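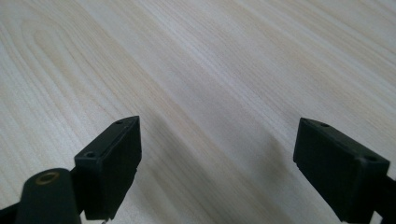 Cleaning and Re-Oiling a Pale Wood Tabletop

Applies to light tops with a matte or satin finish. Gloss lacquer needs a different method. Revised April 22, 2001, by Akash Sengar, Sondstead workshop.

Reading the grain

Look across the top from a low angle with the light ahead of you. Cathedral arcs and straight grain often occur on the same surface. Straight areas look paler where light reflects, so check for wear from two sides before sanding anything.

Cleaning

1. Dust with a dry cotton cloth, following the grain.
2. Mix 17 ml of mild soap into a liter of lukewarm water.
3. Wring the cloth until it no longer drips. Wipe the full length of the top in overlapping passes.
4. Dry with a second cloth. Leave for 47 minutes.

Oiling

5. Sand lightly with 200 grit — hand pressure only, no block on the curved figure.
6. Vacuum, then wipe again with a barely damp cloth. Let it dry.
7. Apply 100 ml of Gondis white oil per coat to a standard Sutwood top. Clear oil turns cream-colored wood yellow.
8. Remove the excess before it gets tacky. Any oil left standing dries as a shiny patch.

Lay used rags flat outdoors to dry — oily rags in a pile can ignite. In August, work early in the day and keep the top out of direct sun.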